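Warrick Whitcombe
November 25, 2022

1/ Travel grant season is here again, friends! If you have a grad student or postdoc who would love to come to our July meeting in Grulstead, please read along, and forgive me for going on a bit.

2/ The Mokalis Travel Fund pays up to $400 per person toward registration, a train or plane ticket, or a shared room. Last year we got 96 applications, and I read every one of them with a big pot of coffee beside me. 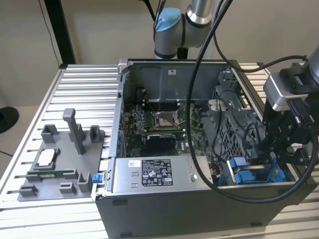 3/ Applications need two things: an abstract and a short letter from the advisor. The letter is the part that goes missing, and I do understand, everybody is busy. But when I open a file without one I feel like I'm looking at that computer tower on its side, graphics card seated, RAM slots all in a row, and the CPU socket sitting empty. So much is in place already! Please send the letter.

4/ It doesn't have to be long, either. Half a page is plenty – tell us what your student is working on, and who they're hoping to meet while they're in town. A poster counts just as much as a talk.

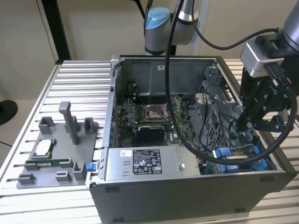 5/ Yes, students at small colleges can apply, and so can postdocs between jobs. Morgan at the Mevgate office answers questions about eligibility much faster than I do, and is a good deal better organized too.

6/ One more thing for the faculty. If you have a little left in your budget, $100 covers a student's poster fee and banquet ticket. You can add it when you register yourself – there's a box for it near the bottom of the page, easy to miss.

7/ I'll post the application link as soon as the form opens. Hope to see lots of new faces in Grulstead!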